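The **Walano Garment Handling Project** is a student robotics project at Menbridge Technical College, run as a two-semester course under Adalberto Meireles. Participants record folding tasks at home with a hand-held two-finger gripper.

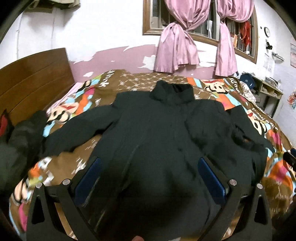 Each student submits 60 recordings. Padded jackets are assigned after shirts and towels. The course archive held 273 accepted recordings at the end of its first semester. Grading takes place on Wednesday.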